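BOLETÍN INTERNO · NOVIEMBRE
Taller de equipos

Avances en el desmontaje y la clasificación de ordenadores de sobremesa

El taller de Pinell ha iniciado la revisión de los ordenadores de sobremesa retirados de las oficinas de Gimdale. El primer lote consta de 27 unidades y la recepción del resto está prevista en entregas sucesivas. Los trabajos se coordinan con el servicio de inventario, que ha asignado a cada equipo un número de expediente.

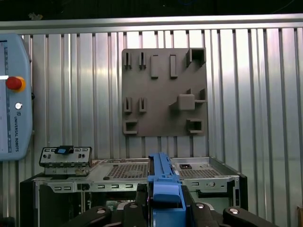
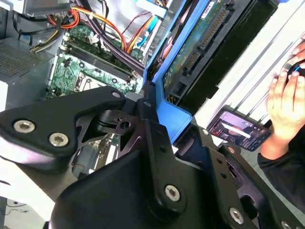
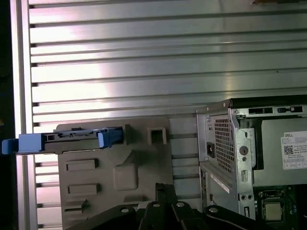
El procedimiento aprobado distingue cuatro fases: apertura de la caja, extracción de las unidades de disco, comprobación de los componentes aprovechables y separación de los materiales restantes. La extracción de los discos tiene carácter prioritario. Ningún equipo podrá pasar a la tercera fase mientras su unidad no figure en el registro de custodia, con indicación del número de serie y de la firma de la persona que la recibe.

Los discos se conservarán en el armario cerrado del taller durante un plazo de 30 días, a fin de que las unidades administrativas puedan solicitar la recuperación de archivos. Transcurrido ese plazo se procederá al borrado o, en su caso, a la destrucción física del soporte. Las solicitudes deberán presentarse por escrito y mencionar el número de expediente del equipo.

Se recuerda al personal que los soportes y carriles de plástico de las unidades de disco han de guardarse junto con la caja de procedencia. En entregas anteriores varios de ellos se depositaron en el contenedor general, lo que obligó a pedir repuestos para equipos que todavía podían volver al servicio. Los tornillos se recogerán en bolsas etiquetadas y los cables de datos se entregarán aparte.

La responsable del taller, Wanda Wilczyńska, ha comunicado que los módulos de memoria y las fuentes de alimentación que superen las pruebas se destinarán al aula de formación de Kallach. Las placas base que no resulten aprovechables se remitirán al gestor de residuos Jasińska, conforme al contrato vigente.

Las unidades que dispongan de equipos pendientes de retirada deberán comunicarlo al servicio de inventario antes de que finalice el mes. Cada entrega irá acompañada del impreso correspondiente, disponible en la secretaría del taller. No se admitirán monitores ni impresoras en esta campaña.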